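Toy cars all over the bed: bins, drawers or just give up?

Started by rosimeire_g in Kids' Rooms & Toy Storage

rosimeire_g
OK so I need opinions. My son has 474 little cars (he keeps a list, he is very serious about it) and every night they end up on his bed. I've been using see-through-ish white plastic bins that go back on the shelf before lights out. My sister says bins are a mistake and I should get one of those Koster drawer units. I say drawers are where small toys go to disappear. Who's right?

jinsol_s
Bins! Same setup at our house, we sort right on top of the blanket so nothing rolls off onto the floor. The bumpier the blanket the better, seriously. Pic is our plaid one with the white race car, the one with the checkered bits along the side and the flames on the roof. My daughter's current favorite, it always goes in last. 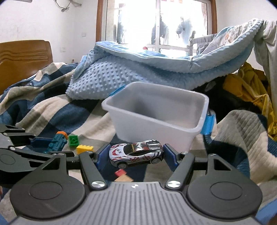
2 min read · 300 words

sudasberg_dad
Going to disagree with both of you. Cloudy bins look nice on a shelf but my kid can't tell what's in them, so he dumps all of them to find one car. Drawers with a picture taped on the front fixed that for us in July and I haven't looked back.

rosimeire_g
He dumps them anyway!! I don't think it matters what they're made of lol. Do the drawers not jam? The Roseo ones my mom had stuck every time a wheel got caught in the back.

sudasberg_dad
They jam if you overfill them. Ours are half full, tops.

ademir8
Half full drawers for 474 cars, where are you all finding the wall space? Our boys share a tiny room. We do 8 cars out at a time and the rest live in the closet. They complained for a couple days and then got over it.

jinsol_s
8 would cause a riot here. Also is the bed thing bothering anyone else? I like it because the blanket is soft and the paint doesn't get chipped, but my husband steps in and says toys belong on the floor.

ademir8
Your husband has clearly never stepped on one at 2 in the morning. Bed is fine.

rosimeire_g
Ha, OK, bed stays. I might try pictures on the bins before I spend money on drawers. Do you tape them on the outside or slide them in?

sudasberg_dad
Outside, with the wide clear tape. Mine picked at the corners so go all the way around.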